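The Three-Street Pharmacy Problem

By Érica Magalhães
Thursday, June 14, 2018

Flikville has one pharmacy left. It used to have 4. If you live on the hill side you walk down, you wait, you walk back up with a bag. Or you pay for a cab. Or you skip a week of pills and hope.

Zubaida Marwat skipped a week in the winter. Blood pressure. Ended up on the bathroom floor with her daughter banging on the door. "I had the refill slip in my purse the whole time," she told me. "It was icy. I figured tomorrow."

So this is a story about tomorrow, and small towns, and who brings things to your door.

Delivery sounds simple. Everyone delivers now. Pizza, shoes, cat litter. But the mail-order pharmacy most people here got moved to ships from two states away and it wants a signature, and the driver comes at eleven in the morning when anyone with a job is at it. Missed it? Go pick it up at the depot in Bragança. Thats 63 miles. Round trip, but still.

Rogério Queiroz did that drive three times in one month for his mother's eye drops. Third time they'd sent them back already. He's not a shouter. He shouted.

"The girl at the counter was maybe nineteen," he says. "I went back in and apologized. Then I sat in the truck a while."

The one store that's left is Prikia, on the corner by the old bank. Wagner Cavalcanti runs it, and he was the pharmacist there before that, and the stock boy before that. Narrow place. Greeting cards nobody's touched since the last owner. He fills 530 prescriptions on a busy week and eats lunch standing up next to the fax machine, which he needs, because two of the doctors still won't send anything any other way.

He could close at five. He closes when the line is gone. I was there on a Tuesday and it was ten to seven.

Last fall he started sending orders out with his nephew after school. On a bike, then in a borrowed Corolla once it snowed. Hill side Mondays and Thursdays, river side Fridays. No charge. Tips refused, mostly. Cookies accepted.

Every order gets bagged twice and the label gets checked against the list at the counter and again in the car. They had one mixup, early on. Two Mrs. Hendersons. Caught it on the porch.
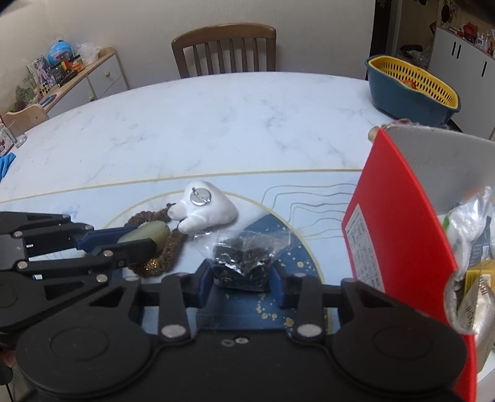
What it costs

Not nothing. Gas, insurance on the car, an hour a night sorting. Cavalcanti won't give me the number. He waves his hand at it. His accountant, he says, waves less.

Florêncio Antunes has run the numbers for other stores, he's done books for independents all over the county, and he is blunt. A store this size makes its money on a handful of common drugs and loses it on the odd ones. Delivery adds cost to both. "He's buying loyalty," Antunes says. "Which is fine if the people are still here in ten years."

Will they be? The school lost a grade's worth of kids. The diner's for sale. Cira, the senior van service, dropped its Saturday run in the spring and I've heard the Wednesday one is wobbling.

But Marwat moved her refills over. So did her sister, so did most of her church. Queiroz too, the eye drops come Thursdays now, he tips in tomatoes.

I rode along one evening. Nine stops. A man in slippers who wanted to talk about his roof. A woman who didn't open the door, just a hand and a thank you. One dog, loud, harmless. At the second to last house the porch light was out and the nephew knew to go round the side, past the propane tank, and knock on the kitchen window.

She had the kettle on already. We were their twenty minutes.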